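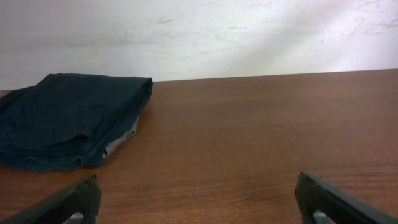
Cable slack on a two-arm folding bench: how much is too much?

Nodach forum > Bench cells > Setup and upkeep

saoirse_m
March 15, 2024

Hello all, and apologies in advance for the length, I do go on a bit. I look after the folding bench at Rullarton, the one with the white arms and the wooden table that some of you helped me level back in October (thank you again!). It's been a lovely machine to live with on the whole. We've got 1,004 folds on it since I last had the wrists apart, mostly T-shirts and other soft things, and the log is nearly all good news apart from one fault on the right-hand arm.

It drops out for a moment and then comes back. The gripper stops answering, the arm holds where it is, and after a second or so everything carries on as though nothing had happened. It only does it with the arm stretched well in over the table and the wrist turned. Parked, I can waggle the cable as much as I like and get nothing at all, which makes me think the slack is wrong and something is being tugged at the connector.

What I've done so far is swap the gripper cable for the spare, reseat both ends and tighten the wrist housing. It was better for a day and then it was back. The left arm has never done it. That one has a good generous loop going out to the side of the elbow and down past the lower link, and I've left it well alone.

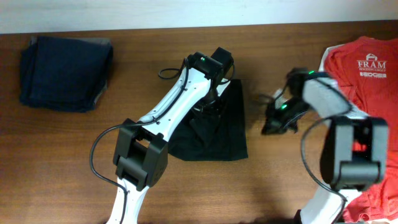 On the right the cable comes out of the gripper, goes down the left side of the elbow joint and then on past the white link, so on paper it's much the same arrangement mirrored, but I routed that side myself and I was in a hurry, and I can't swear I gave it the same length. Do I just let more out, or is there a proper way of measuring it? I'd love to hear what other people do before I start cutting ties off.

mwidmer

Hello Saoirse, nice to hear the table has stayed level! I would let more out, yes, but do it in the worst pose and never with the arm parked. Switch the motors off, hold the arm up with one hand (get a helper if you can, the elbow is heavier than it looks), stretch it to the furthest corner you use and turn the wrist all the way both ways. At the tightest point you want 20 mm of cable you can still pull towards you with a finger. Then put the tie on, loosely, and run it slowly before you nip it up.

If it still drops out after that I'll eat my hat, or at least I'll post you one of my spare connectors.

Paraschiva C

I'm going to disagree with Mathias, very fondly. More slack cured our dropouts too, and then we had a fortnight of the loop lying on the work. Cloth is the worst thing for it, because a loop that would slide over a metal part just sits down in the folds and drags them about. Ours pulled a sleeve across a finished fold so many times that I went back to a short cable and put a clip on the forearm to take the strain. The connector doesn't feel anything then, however short you go beyond it. Have a look at where your loop sits when the gripper is low down, before you add any.

saoirse_m

Oh, now that's interesting, because I've gone and looked and it's on the cloth already.
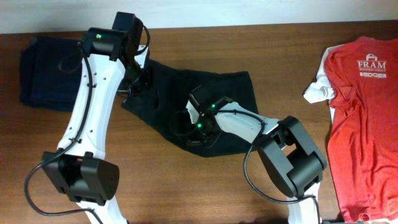

Right gripper down on the black cloth, with its cable loop draped over the fabric.

So I've apparently got plenty at the gripper end, and if anything is short it must be further down, where the second cable swings round past the elbow. I feel a bit silly, I'd been staring at the wrong end all week.

mwidmer

Not silly at all, and I take back half of what I said. Please don't add any at the wrist! But I still wouldn't go as short as Paraschiva's. A clip on the forearm is fine as long as it doesn't pinch, and the ones that came in the Gister kit do pinch. We cracked a jacket with one. Slide the spare length back towards the elbow and leave the joint its freedom.

Paraschiva C

The Gister ones are horrid, agreed. I wrap a bit of felt round the cable first, two turns, and it's been happy ever since. I'd still say shorter at the gripper, though, and we can go on disagreeing about it until one of us retires.

florin.radu

Coming in from the wiring side, if I may. Before anybody moves anything, check the elbow end of that run with a meter while a second person bends the joint slowly. A broken core inside a good jacket gives you precisely this, fine when parked and gone at full reach, and all the re-routing in the world only hides it for a while. Saoirse, you swapped the gripper cable, but did you swap the one down past the elbow as well?

saoirse_m

I did not, Florin. The spare only covers the wrist part. I've asked Ionuț to come and bend the arm for me tomorrow while I hold the probes, and I'll borrow a scrap of felt from somewhere and try the forearm clip afterwards, in that order so that I know which of you to thank. Does anyone have the part number for the longer cable? The Pasichnyk list only shows the short one.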